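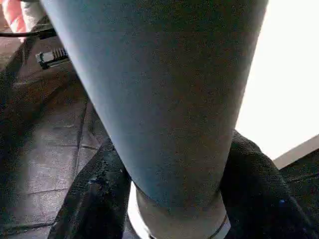 Page 8 of 59

Home Topics Kitchen & Storage Members Log in
Search the help pages Go

Tall frosted tumblers and a compartment tray, how to keep them clear and standing?

Kanini Nyanda

Good evening to all. I have a set of tall tumblers of the frosted kind, milky white, where the light goes through but you cannot see through. I bought them in August at the Ibarra shop and I like them very much. My trouble is with two things.

The first is that they become cloudy in an uneven way. I know that they are frosted already, so you may say that cloudy is what I paid for. But when I turn one in the light, I find gray spots near the lower part, and they come again after each wash. I wash by hand with warm water and the usual Susstead liquid, and I leave the tumblers upside down on a cloth until the morning.

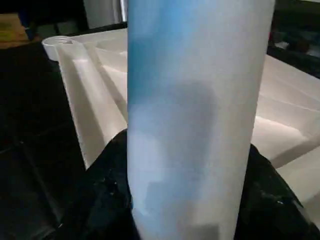 The second is where to put them. My cupboard is too low for the height, so I want to keep them in a white plastic tray with compartments. The ridges between the compartments are a help, but a tall tumbler is still easy to knock when the tray is pulled out. Should I lay them on the side, or stand them? I have also a floor of gray tile in that room, and I am afraid for anything that falls on it.

Thank you in advance for your patience with my English.

Gijs Willems

Dear Kanini, I had the same spots, and for me it was the hard water. A frosted surface is a little rough, so the lime has many small places to hold on. Please try this way:

Mix one part of white vinegar with three parts of warm water. Put the tumbler in for twenty minutes. After that, rub it with a soft sponge from the bottom up to the rim, and rinse two times. Do not use the green side of the sponge, it leaves scratches which you will see forever.

The more important thing is the drying. If you leave the tumblers upside down flat on a cloth, the damp air stays inside. I lift mine on one side with a wooden spoon, and I wipe the outside with a dry cotton towel before I go to bed.

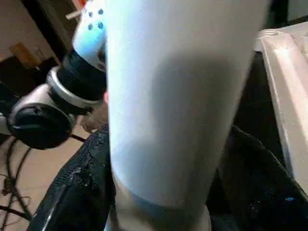

For the storing I would stand them, with the open end up, if they are fully dry. When I kept mine lying down, they rolled each time I opened the drawer. Measure the bottom of the tumbler first and compare it with the compartment. If there is space left on the sides, fold a piece of thin felt and put it there, then it does not move. Put the tray deep on the shelf, so that your elbow does not meet it.

My tray holds 600 grams before it starts to bend in the middle, I tested it with a bag of rice. Please test also yours, as trays are different.

Yaroslav Sirko

just put them in the dishwasher, top level. mine are from Clavov and nothing happened to them

Rosalía Villalobos

I must disagree a little with Yaroslav. It depends on the tumbler. Look on the bottom for the dishwasher sign, and if you do not find it, wash by hand. I put two old ones in the machine and they came out more dull than before, and the vinegar did not bring them back.

For the floor, I have a rubber mat in front of the shelf. It is not beautiful, but last winter it saved a bowl for me.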